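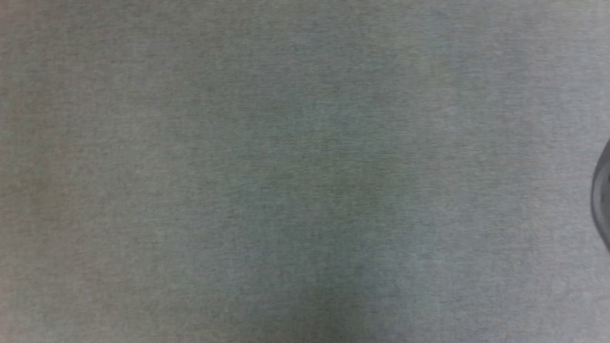
Fig. 1: The grey fabric up close, with its flecked weave.

I picked laundry sorting for my home textiles project, mostly as ours was already everywhere! Mi-kyung Jang, my partner on this, wanted the pale grey seat as our sorting spot (I'd have used the floor) and gave us 30 minutes a go.

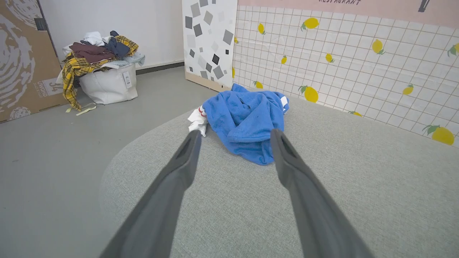 Fig. 2: Blue towel on the upholstered surface, clothes bin behind.

Towels were easy, but small white things kept hiding under them, so in round 2 we shook every towel out first. Socks are still a nightmare.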